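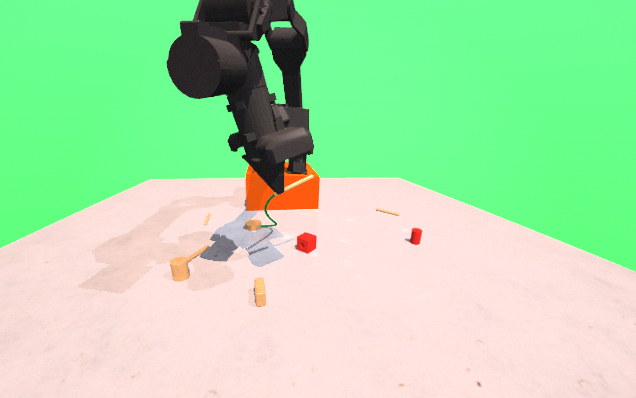 Robot arm in a computer-made world, with a stick and string at its fingertip. Mallet, red cube and other small parts on the table.

Filed under: How Work Works > Ages 7 to 11

Robots at the toy workshop

Toys have lots of fiddly bits. Pegs, wheels, strings, tiny blocks. At Grarnora, a toy workshop, people used to sort every one of them by hand. All day. Sore fingers, stiff necks.

Now a robot arm does some of the sorting. When people give a job to a machine that can do it by itself, it's called automation. Long word. You've met it already though. A washing machine is automation. So is a door at the shops that opens when you walk up.

What does an arm do?

It bends at its joints, a bit like your elbow and wrist. At the end there's a gripper, for picking things up. Reach, grab, lift, put down. Then agian. And again.

Sounds easy? Try picking up a bit of string with two pencils. String flops. Cylinders roll. A cube mostly stays put, so cubes are a kind thing to start with.

Where do they learn?

Often on a computer first. Programmers make a pretend table with pretend parts on it and a pretend arm, and the arm has a go. If it drops something there, nothing gets broken and no one has to crawl under the bench. Then comes the real arm, going very slowly to begin with.

What about the people?

Grarnora has 77 people working there. Same number as before the arm came in November. But some of the jobs have changed.

Qianru Ren sorted parts for years. These days she looks after the arm, which everyone calls Hornura. She learned how in 15 short lessons. She checks what it has sorted, fixes mix-ups and presses the big stop button if something looks wrong.

"I was worried at first," says Qianru. "I thought, what will I do all day? Now I walk about more and I solve puzzles. I do miss chatting across the sorting table, it was noisy in a nice way."

A tray of parts used to take 60 minutes to sort. Now it takes 15. The extra time goes on painting and on checking toys for splinters, and the arm can't do either of those.

Is it always good news?

No. In some places a machine comes in and there are fewer jobs left for people. Or the new job is dull, just watching a screen. That's why workers often ask questions before a robot arrives. Will I get training? Will my pay stay the same? Who do I tell if it goes wrong? Fair things to ask. Grown-ups dont all agree on the answers.

Have a go

Tip some small things onto a table. A block, a button, some string, a pencil. Now sort them using only your thumb and one finger, and say every move out loud before you make it. "Move left. Down a bit. Close." Get a friend to do exactly what you say, even the silly bits. Which thing was hardest to pick up?

Contact us | © Grornlow Children's Pages | Back to top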